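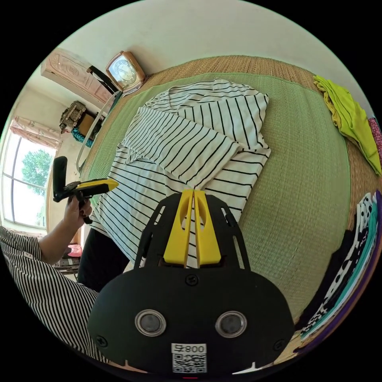
Brullden Floor and Tile, staff meeting, February

Minutes by me, Natalina, again. Selamawit ran the meeting and I typed as fast as I could, so if I've put words in your mouth, tell me and I'll fix it before these get printed for the break room.

We started at 8:15 with coffee and the last meeting's minutes. One correction: I had written that the cork samples were being dropped. They are being moved to the back wall. Sorry to everyone who got a call from the cork rep. With that fixed, the minutes were accepted.

Tile delivery
The Sadinum porcelain finally has a ship date, and it's the end of the month. We have 19 customers waiting on it. Selamawit wants each one of them called by whoever wrote the order, and she means called, no texting. If somebody wants to switch to another line, we'll honor the price they were quoted. If they want their deposit back they get it back, no speeches. I asked what we say if they want to know why it took so long, and the answer is that the first shipment came in with the wrong shade lot and we refused it. That is the truth and we can say so.

Grout
This went on for a while. The warehouse has been sending out the sanded grout on orders with a narrow joint, and I had two installers standing at my counter last week who were not happy with me. From now on the joint width goes on the ticket in the top right corner. No width, no ticket. There was some grumbling that customers don't know their joint width when they order, and Selamawit said then we ask the installer, and then we wait. I'm making a new stamp for the tickets.

Showroom
The front display is getting redone! I'm so glad, I've been looking at that beige hexagon since I started. We have 900 dollars to spend, which has to cover the boards, the new lights over the mosaic rack and the paint. I'm bringing three paint colors to the next meeting and I'd like people to have opinions before I open the can this time.

We also agreed to take the large format slabs off the easels. They're too heavy to flip through and one of them slid on me. They'll go in the floor rack by the register, and the easels go to the warehouse until we think of something.

Remnants
We have 400 square feet of odds and ends on the remnant shelf, mostly ceramic, some slate. Selamawit suggested a flat price per box. The warehouse would like to sell it all to one landlord and be done with it. We settled on the flat price through the end of March, and after that the landlord idea comes back. Boxes with fewer than five tiles go in the free bin by the side door.

Measure fees
The in-home measure fee goes up to 70 dollars and still comes off the bill if the customer buys from us. I brought up the people who live out past the reservoir — it's a long drive and we lose half a day on it. No decision. I'm supposed to pull the addresses from last year and see how many there were.

Odds and ends
The wet saw in the cutting room needs a new blade and the guard tightened. Please don't use it until the tag comes off. Whoever has the good moisture meter, I need it back at the counter. And the side door has to be locked at night, all the way, both locks.

To do
Selamawit: confirm the Sadinum ship date in writing, order the saw blade.
Natalina: ticket stamp, paint colors, list of far-away measures.
Sales counter: Sadinum calls.
Warehouse: clear the easels, box and price the remnants.

We wrapped up at 9:05 when the first customer knocked.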